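Category: Books > Fantasy & Science Fiction > Short stories

Is the Drokum collection worth it if I already have the magazines?

Posted by Gil

I keep being told that Drokum is the best thing to happen to fantasy short stories in years, mostly by people who then can't name a story in it. There are 12 pieces in the new collection and I've already read five of them in old issues of Amus. Are the rest any good, or am I paying hardback money for leftovers? I'm not after spoilers. I'd also like to know if the reprints were changed, as the blurb says "revised throughout" and I've been caught by that before.

malosex

Depends what you call revised. I put two of the reprints next to the Amus versions and found a new last paragraph in one and a few commas in the other. Hardly "throughout".
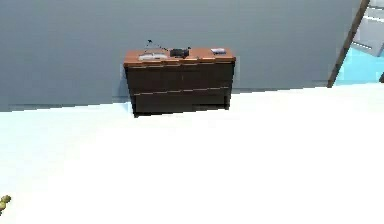
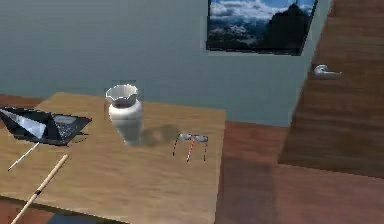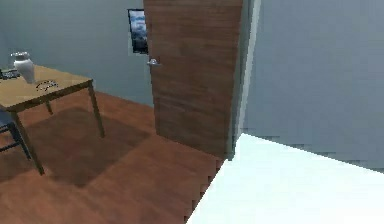
The new stories are a mixed lot. The long one about the drowned library is very good, and I say that as someone who is sick of libraries in fantasy. Three of the others read like openings to novels that never got written – plenty of weather, a strange aunt, then a blank page. The quotes on the back compare it to everyone you've ever liked, so ignore those.

If you can wait, the paperback is meant to be out in July and should cost around half as much. I'd borrow it first.

tinlantern

its great just buy it. best book ive read this year

harrow_lane

Can't agree about the unfinished ones. The aunt story does end, you just have to go back to the letter at the start. Whether that's clever or a bit of a cheat I haven't decided. No idea about the revisions – I never read the magazine.

Related
Is Amus still taking subscriptions?
Short story collections with no linking plot
Do signed first editions ever go up in value?
Fantasy novellas under 150 pages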